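Zellusel Schreibtischunterlage: Auflegen und Einrichten

Kapitel 2: Die Unterlage ausrichten

Ich gehe mal davon aus, dass der Tisch leer geräumt und abgewischt ist (falls nicht: kurz zurück zu Kapitel 1, ich warte so lange).

1. Rolle die Unterlage mit der matten Seite nach oben aus und beschwere die Ecken. Ich nehme dafür dicke Bücher.
2. Lass sie 25 Minuten liegen. Bei mir wellt sie sich vorher an der Schmalseite!
3. Streich von der Mitte nach außen glatt, mit der flachen Hand, ohne zu drücken.

Achtung: Bitte nicht föhnen und nicht bügeln. Weronika Kołodziej hat es versucht, und ihre Unterlage hat jetzt eine Beule.

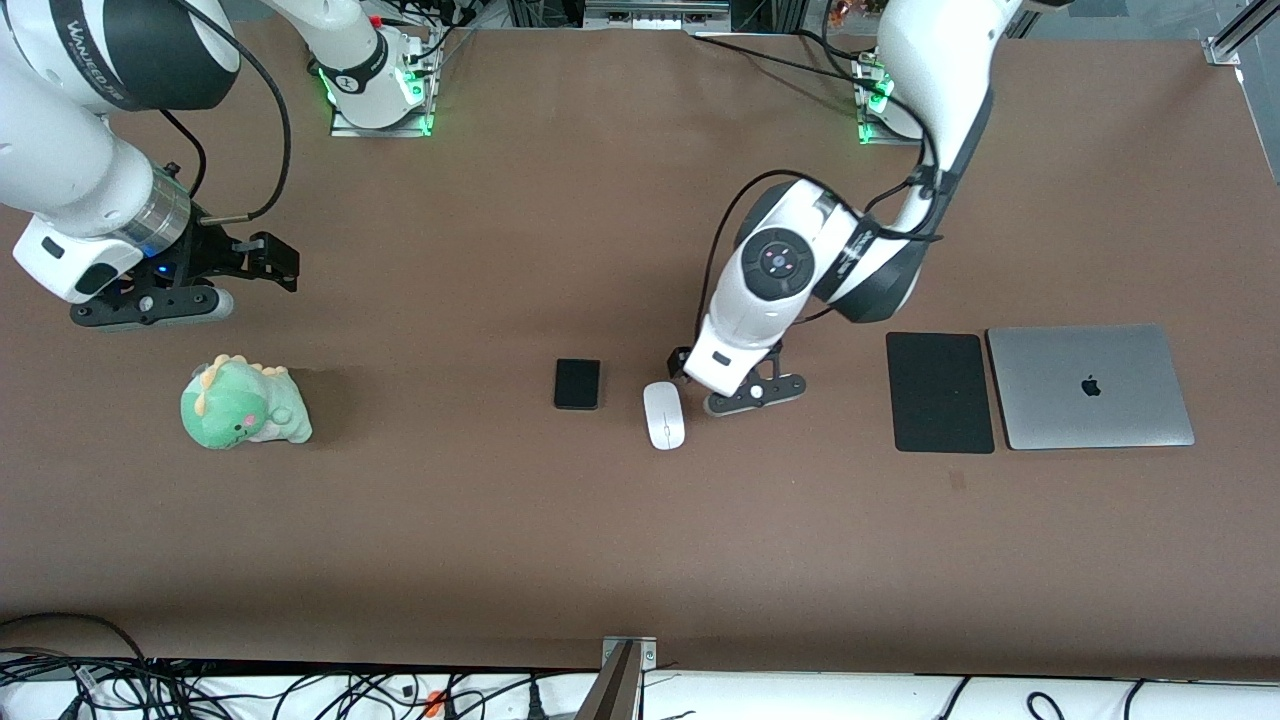

Jetzt kommt der schöne Teil, nämlich das Einräumen. Ich fange immer mit der Maus an, denn die braucht freie Bahn, und alles andere muss sich nach ihr richten. Eine weiße findet man auf dem Braun auch sofort wieder. Kuscheltiere dürfen natürlich mit auf den Tisch, so ein grüner Plüschdinosaurier sitzt aber besser ein Stück weiter links, sonst schubst man ihn ständig herum.

4. Stell schwere Sachen ab und heb sie zum Umstellen an, also nicht schieben.
5. Fahr mit der Maus ein paar Kreise. Ruckelt der Zeiger, wisch die Stelle mit einem trockenen Tuch ab.

Hinweis: Die leichte Sprenkelung gehört zur Oberfläche, die kriegst du nicht weg. Krümel schon, dazu mehr in Kapitel 3.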